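Gilier Hardwax Oil, Clear Satin
Item 2848

A clear finish for indoor wood: tables, desks, shelves and stair treads. Gilier soaks in and leaves a low sheen that can be patched later without sanding the whole surface.

Coverage: 60 sq ft per can, one coat
Coats: 2 on new wood, 3 on desks and dining tables
Clean up: mineral spirits

Stir well before use. Wipe on a thin coat with a lint-free cloth, wait ten minutes and buff off the extra. Let it dry overnight between coats. Lay used rags flat outdoors to dry, as they can catch fire if left in a pile.

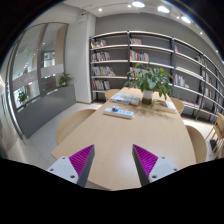
Long table in light wood, with bookshelf at the back.

Ships from our Menbridge store. Pickup at Flarport is back in September. For trade orders, ask for Hanne Kauppinen.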